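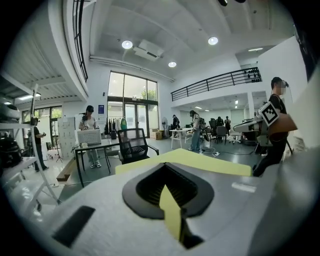
To: studix-members
Subject: Re: [studix-members] Recording afternoons, storage and the Indley entry
Date: 6th December

Replying to the list as two other people asked me the same thing off it.

> Can someone say where we are with the demonstrations? The Indley rules
> say 200 per task and I thought we were only doing the one task. Also,
> is it still all right to turn up without having done the induction? I
> missed both of the November ones. And my laptop is full, so I can't be
> the one who copies everything again.

We have 102 usable demonstrations for the bag task. The entry needs 200, so we are a little over halfway. The rules were changed after we signed up and there are now 2 tasks, the bag one and the sorting one. I have put us down for both. If we don't get to 200 on sorting by the end of term we can withdraw that half without losing the other, and I have this in writing from the organisers.

"Usable" means it went through the Pranau script without an error. Please run the script the same day you record. Last week a whole batch failed on the marker check and by then the people who made it had gone home, so we couldn't ask which gripper they had used.

On the induction: no, please don't record without it. It takes half an hour and I can do one before any session if you mail me the night before. You can still come and help with labelling or resetting the objects.

A few things for everyone:

Write the gripper number in the log before you start, then the task, then your initials. If you swap grippers halfway through, start a new line.

Check the fingers are pushed fully home. If one feels slack, put the gripper on the repair shelf with a note — don't tape it.

Headsets go back on charge when you finish. Two were flat on Policarpio's demo day and we lost an hour.

Keep cables away from the doors and tape down anything that crosses a walkway.

Put bags back as you found them, empty and with the handles up. The start position matters for scoring.

On storage: the shared drive has a limit of 4000 files per folder, which we hit with the bag task. I have made a second folder called bag_b. Use that one from now on and leave the first alone. Nobody needs to copy anything to their own laptop any more, the recording machine uploads by itself overnight if you leave it switched on.

The last session before the break is still open for names. Reply to me and not to the list, please, or we will all get forty messages again.

Studix list admin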